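Print this page | E-mail to a friend
12 comments | 4 shares

The Stimon sit-stand desk, after a winter of sitting and standing
Posted 2026-02-04 by Hạnh Kim

I should say first that I never wanted a standing desk. I had a perfectly good table, or so I thought, until my lower back started complaining every time I got up to put the kettle on. My physio (lovely woman, freezing hands) told me to stop sitting in one position all day, and I nodded and went home and sat in one position all day for another month. Then in October I gave in and ordered the Stimon.

It cost me 400 pounds with delivery, for the middle size in the pale oak finish. There's a cheaper one in white and a wider one that would have blocked the airing cupboard, so the middle one it was. I paid for it myself, and no one at Stimon knows I exist apart from the chap on the phone, who I'll come to.

Putting it together

It arrives in two boxes and both of them are horrible to carry. The legs are the heavy part. I got one box up the stairs by sitting on each step and dragging it after me, which I don't recommend if you've bought the thing for your back! My neighbour Loan Văn took pity on me and did the second one, then stayed to help and ended up doing most of the screwing in as well.

The instructions are drawings only, and mostly fine until you reach the crossbar, where the drawing shows a bracket from an angle that I don't believe exists in nature. We had it on upside down. Then we had it on the right way up but back to front. Loan made toast and we tried again and it went in on the first push, so maybe it was the toast.

You get an Allen key in the box, and it's one of those soft ones that rounds off if you look at it sternly. Use a proper one if you've got it. The pilot holes in the top were all in the right places, which I can't say for the bookcase I bought last year, and there's a little bag of spare screws that I have already lost.

One gripe - the control box has to be fixed to the underside with sticky pads, and mine let go during the first week. I rang the helpline and the chap was very nice about it and posted me a metal clip. It's been solid since then, but why not put the clip in the box to begin with?

Living with it

The going up and down bit is lovely, I'll give it that. There's a paddle under the front edge, you push it up or down, and off it goes with a sort of polite hum. You can save four heights. I use two of them (sitting, and standing in slippers) and the cat has trodden on the paddle often enough to have discovered several more.

It's steady when it's low. At standing height it does wobble a bit if you lean on it, front to back more than side to side, and if you type as heavily as I do you'll see the water in your glass shiver. I got used to it in a couple of days. Loan tried it and said it would drive her up the wall, so do have a go on one in a shop if you can.

The top marks more easily than I'd like. I've got a ring from a mug on the left-hand side that won't shift with anything, and I've tried the lot. Coasters from now on. The edges are nicely rounded though, and that matters more than you'd think when you rest your wrists on them all day long.

I stood up far too much to start with, by the way. I did whole mornings of it and then couldn't work out why my feet hurt. Now I stand for phone calls and for reading, and I sit down for anything with sums in it, and my back is a good deal happier. I can't swear that it's all the desk's doing as I've also been made to do stretches on the landing.

What I keep on it

People always ask about this, so: not much. A lamp, a monitor, a plain black keyboard, a mouse, my notebook and whatever I'm drinking. I did treat myself to the Prollo cable tray, which hooks on under the back edge, and I'd call that essential with any desk that moves. Before I had it, the plug for the lamp would come out of the wall every time I stood up and I'd be left there in the gloom like something out of a ghost story.
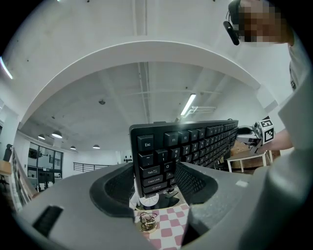
How it compares with the Ornow

My sister-in-law has the Ornow, so I've had a good play on that too. Hers cost 637 pounds and you can see where some of the money went. It hardly wobbles at all, even right up high, and it's quieter. The top is thicker as well, and after a year of her children doing potato prints on it there's barely a mark.

But it's ugly! It's got great big feet like a hospital bed and it only comes in grey or a different grey. It also beeps when it stops moving, and she hasn't found out how to turn that off. If you're tall, or if you plan to stand up most of the day, I think you'd be glad you spent the extra. I'm five foot three and the Stimon never has to go all that high for me, so the wobble isn't worth another two hundred-odd quid.

I did look at the Đàm as well, the one with the crank handle. It's a handsome thing and there's no motor to go wrong. I know myself though, and if I had to wind a handle every time I wanted to stand up I'd never stand up again.

Would I buy it again?

Yes, I would, in the same size, but in the white, so that I wasn't so precious about mug rings. It's a decent desk at a fair price with a few silly bits of penny-pinching (the sticky pads, that Allen key). The motor has a longer guarantee than the top does, so keep your receipt somewhere sensible and don't leave it in the box it came in. Mine went out with the cardboard and I had to ask for another copy.

If anyone has managed to get a tea stain out of pale oak veneer, please do leave a comment. I've done bicarb, I've done lemon, and I've done the pink paste that everyone goes on about. The ring is still there.

12 comments | Print this page | E-mail to a friend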